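Workshop notebook, Gulcombe
June, entry started 9.40am, finished after tea
Written up by Shagufta. Corrections in the margin please, Renato, not on a sticky note.

Second full day with the Godinho kit on trial and I am still grinning. Zolullow let us keep it for 30 days before we decide, and I wanted to get the dull parts (mounting, cabling, licence file) finished before anyone got to play. That lasted until A-yeong came in, saw it was powered, and asked if it could sort the stationery.

So, setup first. The mounting plates went on without a fight. The holes lined up with our rails and I only had to swap one bolt for a longer one out of our own drawer. The printed manual is thin but the drawings are good, and whoever drew the wrist exploded view deserves a pay rise. Page 24 has the camera cable going the wrong way round the wrist joint, I'm fairly sure. I routed it the other way and it stopped tugging at full rotation. Have written to Zolullow about it.

Calibration took 2 goes. The first one failed because I'd left the overhead lights on the low setting, and the software told me so in plain words instead of giving me an error number! After that it ran straight through while I made a coffee. Nadhirah checked the result against her own numbers and couldn't find anything to complain about, and she did try.

The wrist view is what I'm most pleased with. The old kit gave us a picture so dim that you had to guess what the fingers were near. With this one you get the tips and a good stretch of table beyond them, and I can read the layout of both bins without leaning over to look.

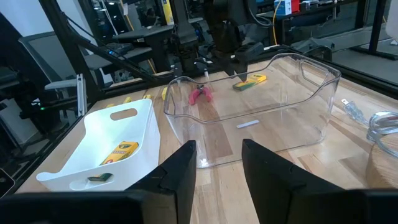
3 min read

I chose the things on the table to be awkward. Crayon boxes are easy enough, but I want to know how it copes with the pliers in the clear bin, where the handles spread out and there's no obvious best place to grip. The see-through bin is a nuisance in itself. The wood grain comes straight through the base and there's a hard glint on the front corner, and on the Gondance system we had last year a shine like that was enough to send the planner off into a sulk. Same worry with the plug and the coil of clear cable on the right. See-through on pale wood, horrible. I'd like all of it in the test set.

The white bin has handle holes near and far, so there's a chance of a fingertip catching in one on the way down. Archana thinks we should tell the planner to keep clear of the rims altogether. I'd sooner see what it does by itself first, then add the rule if we need it.

Things I like so far:
The stop button on the hand controller is big and you can find it with gloves on.
Logs are ordinary text files. I opened one in a plain editor and could follow it.
Speed limit can be set for each arm separately.
The fingers come off with one tool and the tool clips to the case (clip it back, everyone).

Things I'm less sure of:
The service plan. The basic one covers parts but you post the gripper back yourself, and I can't find how long they keep it. Renato is ringing them.
Start-up takes 166 seconds from cold. Fine once in the morning, less fine if we're going to be restarting all day.
Spare finger pads only come in the one hardness. I'd pay for a softer set.

Renato asked me over lunch whether I'd buy it today. Yes, I think I would, but I've been wrong about a gripper before and he has a long memory. I want a proper run of picks out of the clear bin first, and a look at how the pads wear.

To do:
A-yeong to write the pick list, pliers first, blocks last.
Nadhirah to save the calibration file somewhere that isn't my desktop.
Archana to try the rim rule in the simulator so it's ready.
Me: ask Zolullow for the softer pads, and ask again about page 24.

4.15pm. Reply from Zolullow already. They agree about the cable drawing and are sending a corrected page. Nothing on the pads yet.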